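Flostance Community Help > Small automation > Safety and procedures

Written rules for bench-mounted arms in an open office -- what do you actually put on the sheet?

Nuno Paiva
posted October 2023

We run bench-mounted arms on a long wooden table at our Wurnwood office. The work is light. They pick up desk supplies (pencils, erasers, binder clips and so on), put them in mesh organizers, take them out again, and we log how it went. The loads are nothing, a few ounces at most. The software is Jiltari, which has a speed cap and a soft stop, and there is a hard stop button at the operator's seat.

What we don't have is a decent set of written rules. We have a page that somebody typed up in May. It says "keep hands clear while arm is moving" and "report damage," and that is pretty much the whole thing. New people get a walk-through from whoever is free. Depending on who that is, they learn different things.
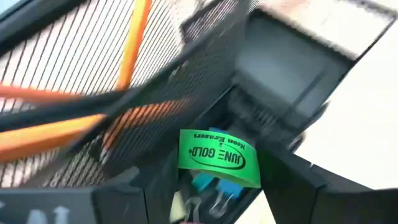

The vendor manual covers installation, mounting and the electrical side well. It says very little about what an operator should do at nine in the morning when the table was used by somebody else the night before. I've also looked at the industrial robot standards, and I understand they are written with a different kind of machine in mind, or at least a different kind of room. We have no fence and no light curtain. People have desks nearby.

So what I want to know is:

What do you require before the first move of the day?

Do you keep a list of what is allowed on the table?

How do you handle reaching in to fix something, like an item that fell over or got dropped? This is the big one for us. People do it all day long and they do it differently. Some press the stop, some just pause the program in Jiltari, some wait until the arm looks like it is done and go for it.

I'd like to end up with 2 pages at most. If it is longer than that it won't get read here. I am not asking for legal advice, I just want to see what other small shops do.

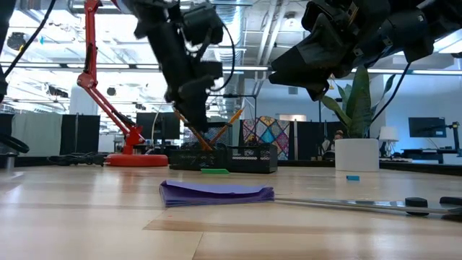 Housekeeping is where I would like the most detail. Our current page doesn't say anything about it, and I think it should. The table picks up things that have no part in the task, and then they stay because the arm hasn't hit them yet. The red desk lamp is a good case. It stands on the same tabletop the arms work over, on its own base, and nothing in our rules says whether that is okay or how far away it has to be. The same goes for the metal ruler lying off to the right, and for the cable that comes down past the plant. I can make a decision on each one, but I'd like a rule that a new person could apply without asking me.

Thanks in advance.

Eduard Ševčík
accepted by the poster

I wrote the operator rules for our site and have rewritten them several times. We do similar work, small grippers and light parts, with people walking by. I'll go in the order you asked.

First, the standards. Don't write them off because you have a small arm. You may not need every clause, but the basic approach carries over fine: you assess the application, meaning the arm plus the gripper plus the part plus the table plus whoever is standing there. A slow arm holding an eraser and a slow arm holding a sharpened pencil are different cases and should get separate lines in your assessment. Write down what you looked at and what you decided, and keep it with the operator sheet. If you change the gripper or the parts, do it over. Who has to sign it, and whether anything else applies to you locally, is something to ask your insurer or a safety consultant.

Before the first move. Ours goes like this:

Walk around the table and look at it from the far side too.
Check that the mounting is tight by hand. If it shifts, tag it and stop there.
Look at the fingers for cracks and missing screws.
Follow each cable from the arm to where it leaves the table. It has to clear the whole swing.
Press the hard stop with the arm enabled and standing still. The drives must drop. Release, reset, sign the log.
Run the first program at the reduced speed cap with a hand on the stop.

It takes a few minutes. We do it at the start of each shift, and again if the arm has been sitting for more than 30 minutes with no operator in the seat. People complained about the second part. I kept it, and the reason was that tables get used as tables when the operator is away.

What is allowed on the table. We use one rule for this. Every object on the table is either in the task or fixed down outside of reach. "In the task" means it is on the task card. "Outside of reach" means outside the full reach of the arm with the gripper on, and you mark that line with tape. It does not mean outside of the path that the program normally takes. The normal path is no help to you on the day it goes wrong.

With that rule your lamp gets moved or clamped to something beyond the tape. If the task needs the light, fix it to the wall or overhead. The ruler is on the task card or it goes in a drawer. Long stiff metal things deserve some extra care. An arm that pushes down on one end can flip the other end up, and a gripper can drag one off the table edge toward somebody's legs. The cable gets tied back. Plants I don't have a strong view on, past the tape is fine.

Reaching in. Pick one method and allow no others. Ours is: hard stop, wait until the arm is still, say "in" out loud, reach, come out, say "clear," then reset. A program pause doesn't count. A pause is an instruction to software, and another screen or another person can cancel it. "It looked finished" doesn't count either. Lots of programs have a dwell in them, and a dwell looks just like finished.

If you have arms that can reach into each other's area, the hard stop has to take down all of them. Test that, don't assume it. We found one of ours was wired to its own button only.

One more point that may not be on your list. The person with the stop should have no other job during a run. On our floor that person used to also type the notes, and so they were looking at the keyboard.

As for length, ours fits on one side of a sheet plus the sign-off log. I would keep the reasons off it and teach those separately.

pmk_fixtures

I think this is overkill for picking up pencils. We've got a little arm from Stoyanova in the back of the shop, done almost 2000 cycles on it, worst thing was a broken pencil. Cap the speed, wear safety glasses, don't be dumb. The more you write the less they read.

Agree on the cables though. Tie your cables. Also leave slack at the wrist or you'll be buying a new one.

Nuno Paiva
follow-up from the original poster

Thank you both. Eduard, the "in the task or fixed down outside of reach" rule is what I was missing. I read it out to the group and nobody needed it explained twice.

pmk_fixtures, I take the point about length. Glasses are going on the sheet, we had left that out. I don't think a clean cycle count tells me much about hands, though, when the cycles were run with nobody reaching in. Ours are mostly the other kind.

I have a draft now. The start-of-shift check is taken over from Eduard's with small changes. We added that the log has to name the gripper that is on the arm, and that task cards have to list small parts one by one. Our old cards said "assorted office items," and you can't check a table against that. We're also putting a line in that says any sharpened pencil is treated as a pointed tool, so the reduced cap stays on for the whole run and nobody leans over the table.

For reaching in, we are using the hard stop method word for word. I tested the stop circuit first as suggested and it does drop every arm at the table. I'm going to have it tested at the start of each month in addition to the shift check, with the result written in the same log.

The last part of the sheet is set up as short questions, since that is how new people bring them to me. I only have one finished so far, and it's the one that comes up the most.
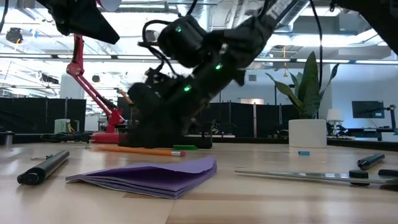
Who is allowed to reset the hard stop after somebody has reached in?

Only the person who pressed it, after they have said "clear" and have both hands off the table. If that person has to leave, the arm stays stopped until they have handed over out loud to another trained operator and that operator has looked over the table from both sides.

I'm still working on wording for visitors. Right now it says they stay behind the tape unless an operator is with them and the drives are off.

Eduard Ševčík

Looks good. For the visitor line, put a second strip of tape on the floor. The one on the table only marks what the arm can reach from where it's mounted -- it doesn't tell a visitor where to stand, and people lean.

I would also put a date and a version letter at the bottom of the sheet. We had 2 versions hanging on the same wall for a while, and they disagreed about the reset.

Nuno Paiva

Floor tape is ordered. Version letter added. I'll post the finished sheet in the files section once the late crew has tried it out.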